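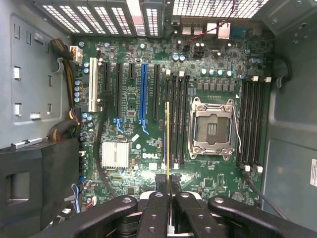

Ticket 461: Old Dell tower won't start, beeps at power on
Opened by: Lachlan Lockyer
Assigned to: Dzifa Agbeko
Status: waiting on user

First note, 9:30 am
Hi all, me again with the front desk tower. It was fine yesterday, and now I press the button, the fan roars, I get a string of beeps and the monitor just sits there black. I tried a different monitor cable (same thing) and I unplugged the printer in case it was sulking. Any ideas? I've got the whole Ustton order list on that machine!

Dzifa, 10:15 am
Hi Lachlan! Beeps with no picture usually makes me think memory, so I'd start there. Shut it down, pull the power cord, hold the button in for a few seconds and take the side off. You're looking for the tall thin sticks on the green board, left of the processor socket. Open the clips at the ends, lift one stick straight up, and check which way the notch faces before you put it back. It should go down level. If one end sits higher than the other, take it out and try again, please don't lean on it.

Lachlan, 11:40 am
OK, did that, both sticks out and back in. There was SO much dust in the fan grille, I had no idea. Still beeping, but now it's a shorter pattern? I did wiggle the white power plug in the corner of the board too and that feels solid.

Dzifa, 1:05 pm
A different pattern is good news, I think. Try one stick at a time in the same slot, and write down what each one does. Leave the blue slot and its neighbors alone, those are for cards.

Lachlan, 2:20 pm
Stick one: boots all the way to the login screen!! Stick two: beeps. Swapped them twice to be sure. I'm running on the good one now and it's slow but I can print.

Dzifa, 2:30 pm
Great, keep stick two out and put a bit of tape on it so it doesn't wander back in. I've asked Rowena for a matching replacement. Can you send me the numbers off the sticker on the good one?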